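Husotance episode tool, two months in

Reviewed 13 Apr 2019

I've been putting off writing this one up because I keep changing my mind, but I've now pushed 644 shirt folds through Husotance and I think I've got a fair idea of it. Short version for the impatient: lovely timeline, daft export menu, buy it if you record with hand-held grippers and hate writing your own sync scripts (I do!).

What it does is take the streams from both grippers plus the head view, line them up on one clock and let you trim, tag and throw away episodes before they go anywhere near training. I'd been using Prason for that, which is free and fine until your two hands drift apart by a few frames and the policy learns to pull the collar before the other side has closed. 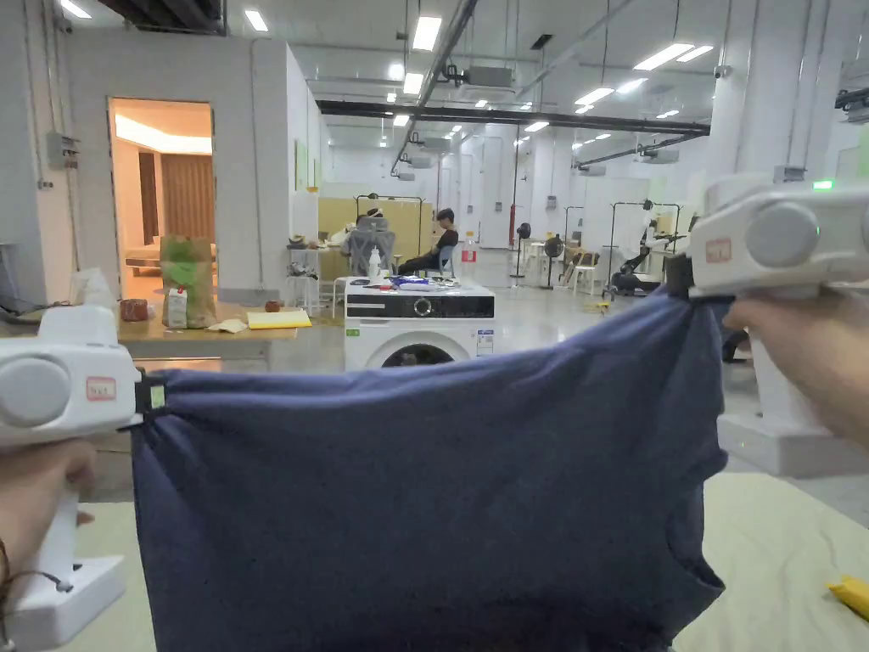 The drift fix is the bit I'd pay for on its own. You pick one clear event, a jaw closing usually, and it nudges the rest of the session to match. It got 24 sessions right without me touching them and made a mess of one, and the undo button brought that back in a second.

Segmenting is good too, though it loves to cut an episode whenever the hands pause. Set the pause limit to 20 frames and it calms down. The Mivdale plug-in for pose tracking was less happy, mind you, and I had to run it twice on the longer files. 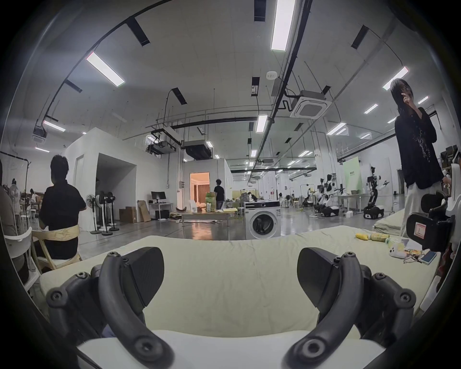 Masking is where I grumbled most. You paint over whatever you don't want the policy to look at, and the brush follows it from one moment to the next, more or less. With the gripper's own view there's a lot to paint: people sitting and standing, a washing machine, fans, light panels all over the ceiling. The two black fingers need to stay in, obviously, and the auto mask kept nibbling at the pads until I locked them by hand.

Export gives you three formats with nearly the same name, and the one you want is at the bottom. Pick wrong and you wait for the whole lot again. Please, somebody, sort that out by May.

Four stars from me. I'm keeping Prason installed for quick looks, and I'll try Roy next for the labelling.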